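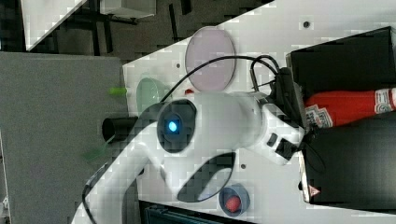

Toy library to open again in Coltar after winter closure

The Zirkura toy library in Coltar will open its doors again on Friday at 9 a.m., after being closed for most of the winter. The library has left its old rooms under the swimming pool, where the damp had become too strong, and is moving to the ground floor of the former Geagea furniture store on Hemum Street.

Families will be able to borrow from a collection of almost 1000 toys, games and puzzles. The smaller part of the collection, mostly wooden train sets and books with sound buttons, could not be saved from the damp and has been thrown away. What remains was cleaned and labelled again during January and February.

"People were asking me in the supermarket, at the dentist, everywhere, when do we open," said Hanan Sfeir, the coordinator of the library. "I could not give them a date and I did not like this. Now I have a date."

The closure began in November, when a parent noticed a grey spot on the back of a puzzle box. An inspection of the storage room found mould behind two of the shelves. The town offered to dry the room and paint it again, but the inspector's report warned that the problem would come back with the next wet season. The library then asked for other premises.

The new space is bigger and has windows on the street side. It also has a ramp, which the old rooms did not have, and parents with a stroller will no longer need to leave it at the top of the stairs. There is no parking on Hemum Street itself in the mornings, but the lot behind the pharmacy can be used without charge until noon.

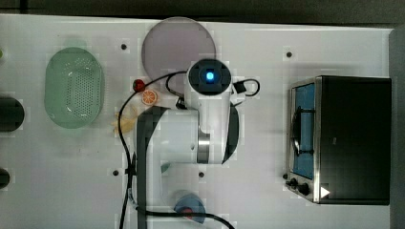 A round plate, a toaster oven and a white robot arm at a white table.

Play kitchens stay the most requested category, as they were before the move. According to the lending records, the play kitchens and their boxes of dishes were on loan for 37 weeks of last year, and the waiting list for them was longer than the one for building blocks. Ms. Sfeir has therefore put part of this year's buying money into more kitchen boxes, and has also accepted several from families whose children became too old for them.

Hae-won Min, a kindergarten teacher in Coltar, is not surprised by the demand. She has used play food in her classroom for many years and sees that it works well with children who arrive with little English.

"You do not need many words for giving somebody a tomato," she said. "Then after some days the words come. Please, thank you, more, too hot. They cook for me all morning, and they are strict also. I must finish my soup."

Ms. Min would like parents to know that a box does not have to be complete to be useful. In her experience children are happy with one pot and one spoon, and a large set can even make it difficult for them to start. At home she suggests to put out a few pieces and keep the others in the cupboard for a rainy afternoon.

The library's yearly membership has changed. It will now cost $75 for a family, and this allows up to four toys at one time for three weeks. Grandparents and home daycares can join for the same price. Those who find the fee too high may ask at the desk for a reduced rate, and no papers are needed for it. Members who had paid before the closure will get the lost months added to the end of their membership without doing anything.

Late returns will not be fined in the first month. After that the old rule comes back, and a family with a late toy cannot borrow a new one until it is returned.
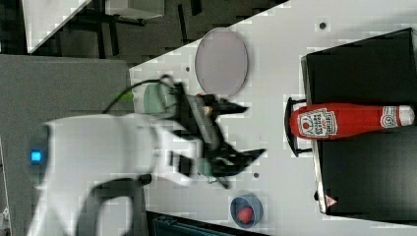
Sorting has been the longest part of the move. Primo Pace, a retired school librarian, made a new system with coloured stickers, because the old numbers had been written by so many different hands that some could not be read any more. Red stickers are for puzzles, blue for vehicles, yellow for music and pale green for anything to do with the kitchen. The green gave him some trouble, as the first roll from the printer was far too bright; what he wanted was a soft shade, near to that of the cylinder partly hidden behind the black cable and gripper in the photo, which does not disappear on a white shelf but also does not shout. The second roll was correct and is now on all the kitchen boxes.

Each box also has a list inside the lid. Mr. Pace asks that families check the list on the day they bring the toy home and not on the day of return — a missing piece that is reported early will not be counted against them. Single pieces that are found later under a sofa can be dropped in the mail slot at any hour.

Toys with batteries will be handled in a different way from before. The library will lend them without batteries, and parents are asked to remove their own before returning. Issa Bitar, who repairs the electric toys, said that leaking batteries had damaged more of them in the past two years than children had.

"A child drops it, I can glue," said Mr. Bitar. "With the battery acid I can sometimes do nothing."

Mr. Bitar will keep a small repair bench at the back of the new rooms. On the last Saturday morning of each month, families can also bring a broken toy of their own, and he will look at it if the time allows. He does not repair anything that plugs into the wall.

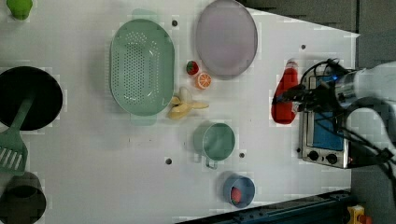 A mint-green colander, a pink plate, a green mug and toy foods on a white table, with a robotic arm at the right.

The library still looks for some things. It would be happy to receive play dishes in hard plastic, floor puzzles with all the pieces, and low shelves. It cannot take stuffed animals, car seats, helmets or toys with missing safety parts. Donations can be left during opening hours only, and not in front of the door, where the rain comes in.

Salvador Morais, the owner of the building, has signed a lease with the library for two years, with the possibility to make it longer. He grew up on Hemum Street and remembers when the ground floor was full of sofas wrapped in plastic.

"It was empty a long time and I was tired of looking at it," Mr. Morais said. "I had also an offer for a vape shop. My wife said no before I finished the sentence."

Story time in French and in Arabic will start again in March, in the front room next to the windows. The hours of the library are Wednesday to Friday from 9 a.m. to 1 p.m., and Saturday from 10 a.m. to 3 p.m. Registration can be done at the desk with one piece of identification that shows a local address. On the opening morning there will be coffee for the adults, and the first toys can be borrowed from 9:30 a.m.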